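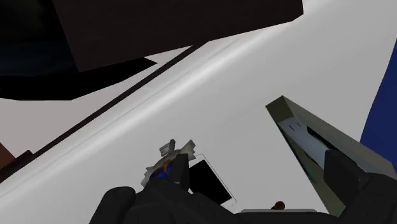 Family camping and short breaks

Thread: Ready-pitched tent with kids, Givero or Zovance?

olszewski_b
Joined November
24 July 2018

Hello all, first post after a lot of lurking. We've got a week off at the end of August and want to take the kids camping, but we don't own so much as a tent peg and I'm not buying a whole kit to find out we hate it. So I've been looking at the ready-pitched places, where you turn up and the tent is standing there with beds and a cooker in it.

I've whittled it down to Givero and Zovance. Both have something left on the same site, Wieczorek, the one by the lake. The Givero tent has a proper wooden floor and a fridge. The Zovance one is cheaper but you're on groundsheet and you share a fridge in the wash block. Kids are five and eight. We'd be driving down and probably stopping a night on the way.

Has anyone stayed in either? Is the floor worth the money? And is Wieczorek any good, or is it all disco and quad bikes?

Thanks, Bartosz

gaeun_na

We did Givero at Wieczorek two summers running and loved it! Pay for the floor. I didn't think I'd care either, and then it rained on the second night and I was sitting there in dry socks with a cup of tea while the family opposite were moving all their bags on to the beds. The fridge is small (milk, butter, one packet of ham and you're nearly done) but having it in the tent means you're not trekking over in your pyjamas at seven in the morning for the milk.

No quad bikes. There's a disco for the little ones in the bar, but it finishes early and mine still talk about it. The lake has a shallow bit roped off, and the beach is gritty, so take beach shoes.

One thing, the beds in the children's end are bunks and the top one has a very low rail. My youngest was in the bottom.

Tadzio_Ch

I'll be the grump then. Both firms are a rip-off for what they are. For the price of one week in a Givero tent you can buy a decent second-hand family tent, four camp beds and a stove, and you've got them for next year as well. We got ours from a chap selling up in the next village and have used it 11 times.

It's a tent. You put it up in the garden once, you swear a bit, then you know how to do it.

gaeun_na

Bartosz said he doesn't want to buy a kit though? And not everyone has a garden, or a car that'll take a tent, four beds and two children. We've got a hatchback. By the time the buggy was in we were down to a carrier bag each.

Tadzio_Ch

Roof box.

marlina_l

Ha, Tadeusz and his roof box, every single thread.

I've done Zovance, not at Wieczorek but at one of their woodland sites, so take this with a pinch of salt. The tent itself was lovely and roomy, much bigger than I'd expected from the website. The groundsheet was clean. What got on my nerves was the shared fridge. You get a numbered shelf, and somebody had our yoghurts on day one and our sausages on day three. I ended up buying food every day at the camp shop, which is not cheap, so I doubt we saved a penny in the end.

Also check what's in the price! Bed linen was extra, so was the final clean, and so was a thing called a comfort pack that was a washing-up bowl, a tea towel and two sponges. I'm still cross about the sponges.

olszewski_b

This is brilliant, thank you. Marlina, I've just gone back to look and yes, linen is extra with both of them. We can bring sleeping bags, I'll borrow some from my sister. I can't find the comfort pack on the Givero page, so maybe it's only Zovance.

Tadeusz, I do see your point, and if we like it I'll come back and ask you what to buy. But my wife has said in plain words that she isn't putting up a tent on her holiday, and I'd like to stay married.

Any thoughts on where to stop on the way? It's a long old drive for the five year old and I don't want to arrive with everybody in tears.

duvan_inga

Don't stop overnight at all, is my advice. Leave at four in the morning, kids in the back in their pyjamas with a blanket, and you're past the worst of it before they've woken up. We were at the gate before lunch and had to wait for the tent, but they let us use the pool while we did. A night in a motel for four costs as much as two more nights on the site.

marlina_l

Duván, that's fine if you can drive at four in the morning. I can't. I'd be in a ditch. We always stop, and we've never regretted it. Last year we had a little guest house off the main road, in a proper bedroom with a proper bed, and after a shower and a plate of chips the children were human again. If you book one with breakfast you can be away by nine, and you've had your coffee. 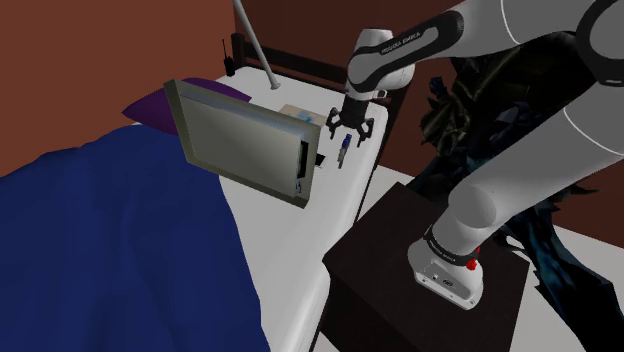
duvan_inga

Re: stopping on the way

Fair enough, I'm a morning person and I know it's a sickness. If you do stop, do it past halfway, so the second day is the short one. We did it the wrong way round once and the mood on day two was dreadful.

And download things for the tablet before you leave. The site wifi at Wieczorek reaches the bar and not one step further.

gaeun_na

Oh yes, the wifi, I'd forgotten. You can buy a ticket for it at reception but it's painfully slow in the evening when everybody's on. We gave up and played cards.

Bartosz, ask for a pitch on the lake side of the wash block if they let you choose. The ones behind the bar get the music, and the ones right by the gate get car doors until midnight. Ours was number 17, and it had a big tree for the afternoon, which you'll want in August because those tents are ovens by three o'clock. If it's taken, anything in that row is good.

Tadzio_Ch

If you bring your own tent you can generally pick your pitch when you arrive. Just saying.

On the fridge business, a good cool box and two sets of ice blocks will see you through the week whichever one you book. Most sites will freeze blocks for you at reception. Write your name on them in marker or you'll get somebody else's leaky ones back. I use a Zomport box, an old one, and it keeps milk fine from breakfast to supper even in a hot spell. So if money matters, take the cheaper tent and bring a cool box. There, I've said something nice about Zovance.

marlina_l

I need a lie down.

He's right about the cool box, though. I'd have saved my sausages.

olszewski_b

Right, we talked it over last night with a map on the kitchen table. We've gone for Givero with the floor. My wife read the bit about dry socks out loud and that was that. I rang them instead of doing it on the website and the lady was very helpful. She couldn't promise 17 but she's put a note on the booking that we'd like to be in that row. She also said the bunk in the children's end can be split into two low beds if you ask beforehand, so I asked.

No comfort pack. Final clean is extra unless you do it yourself, and they leave you a broom and a list.

We're stopping for a night, past halfway as Duván said. I haven't found a guest house yet. Everything with a family room seems to want a two-night minimum in August, so if Marlina can remember the name of hers I'd be grateful.

marlina_l

I'll dig it out for you tonight, it's in an old email somewhere. They had one family room only, so ring quickly. And do take earplugs, it's on a bend and the lorries change gear right outside.

duvan_inga

Enjoy it! Take a head torch for each child. They'll fight over it if there's only one.

gaeun_na

And a washing line! There's never a washing line. A bit of rope and a bag of pegs, tied between the tent pole and the tree if you get one. Wet swimming things everywhere otherwise.

Is the bakery van still coming round in the mornings, Duván? It was when we were there, a bell at eight and then a stampede of dads.

duvan_inga

It was last summer. You have to be quick for the chocolate ones. They'd gone by the time it got to our row most days, so I started sending my eldest up to the gate with a 1000 yard stare and a purse full of coins.

Tadzio_Ch

Cash only, that van. And Bartosz, when you're back, I know a fellow who's selling a five-man tent.

olszewski_b

Will report back in September. Don't sell it yet.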